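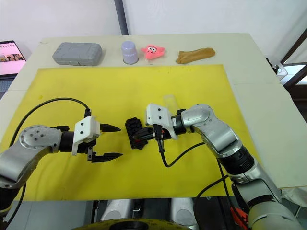 Looking after silver coins and small medals at home

Most damage to privately held silver is caused by handling and storage. The guidance in this leaflet applies to circulated and uncirculated silver coins, commemorative pieces and small medals kept in a household. It does not apply to plated items, which should be shown to a dealer before any treatment.

Handling

Wash and dry the hands before opening a holder. Hold each coin by its edge, between thumb and forefinger, over a folded towel or other soft surface. Cotton gloves may be worn, although some people find that they reduce grip. Do not speak directly over an uncovered coin, as small drops of moisture leave spots that appear months later.

Cleaning

Coins should not be polished. Metal polish, toothpaste, baking soda and dipping solutions all remove part of the surface, and a polished coin will normally sell for less than a tarnished one of the same date. Where loose dirt is present, the following method may be used on pieces of modest value.

Place the coin in a small plastic bowl of distilled water and leave it for 24 hours. Change the water once if it becomes cloudy. Lift the coin out by the edge, lay it on a clean lint-free cloth and cover it with a second cloth. Press lightly and do not rub. Allow a further 2 hours in the open before returning it to its holder.

Storage

Use holders sold as free from PVC. Soft, strong-smelling plastic sleeves should be replaced, as they may leave a green film on the metal. Paper envelopes must be acid-free. Rubber bands, newspaper, felt and untreated oak drawers should be kept away from silver.

A bedroom cupboard on an inside wall is usually suitable. Lofts, garages and kitchens are not. Silica gel sachets should be checked every November, when the heating has come into regular use, and dried or replaced as necessary.

Records

Keep a written list with the date, weight, condition and purchase price of each item, and store it apart from the coins. Owners should check the single-item limit on their household policy; any piece worth more than 300 pounds may need to be named separately.

Text prepared by Bình Đoàn for Zivham.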